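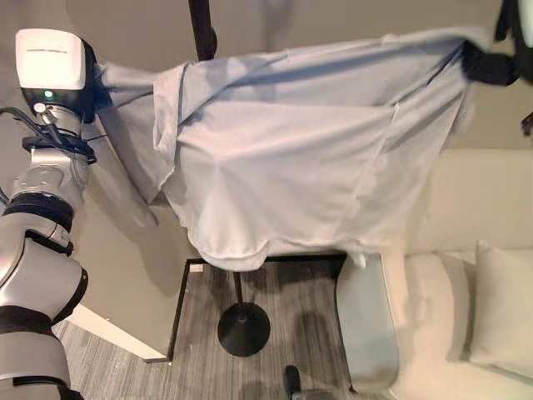 How do you fold a big flat sheet without a second person?

stustach
Posted Jul 26, 2023

I own exactly one light gray flat sheet big enough for the bed and every laundry day it beats me. I get it stretched out by the corners, it looks great for a second, then the middle sags and the hem goes wavy and I end up rolling the whole thing into a ball. The closet is full of balls. Is there a method that works in a small living room? I've got a low side table, a floor lamp and not much else to work around.

bjarnason42
Move the lamp first. I mean it. I pulled one over with a queen sheet and the base took a chip out of my floor.

After that: hold two corners of a short side, arms wide, and let the rest hang. Bring your hands together, slide one corner over the other like a pocket, then run your free hand down the edge until you find the next pair. Takes me 2 minutes on a good day.

sallitska
I do it completely differently. Lay it on the bed and fold it there! Holding it in the air is fine if you're tall. I'm not, so half of mine ends up draped over the furniture, and then I'm dusting with a clean sheet.

stustach
Ha, yes, the side table gets a free wipe every week over here. Bed folding sounds good but my bed is shoved in a corner and I can only get at it from one side.

bjarnason42
I don't agree about the bed. You can't get the creases out that way. When it hangs, the weight of the cloth does some of the work for you. And don't bunch the corner up in your fist — if you're squeezing a knot of fabric, you've lost the corner and your fold comes out crooked. Pinch the very tip.

sallitska
Who cares about creases, it's going on a shelf in the dark for two weeks.

bjarnason42
I care about creases.

stanine_20
Sheet folder of some 20 years here (four kids, so many sheets). You're both sort of right. I hang it for the first two folds, long edge to long edge, and then put it down on whatever flat thing is closest and finish there. A low table is perfect for that part. Give it one good snap before you start and the wrinkles mostly drop out.

Also, 100 percent cotton behaves better than the slippery stuff. What's yours made of?

stustach
No idea, the tag fell off ages ago. Just tried the hang-then-table thing with the lamp pushed over by the window. It's a rectangle! Kind of a fat one, and one end is thicker than the other, but it stacks.

sallitska
Fat rectangles count. Now do a fitted one and report back.

stustach
Absolutely not.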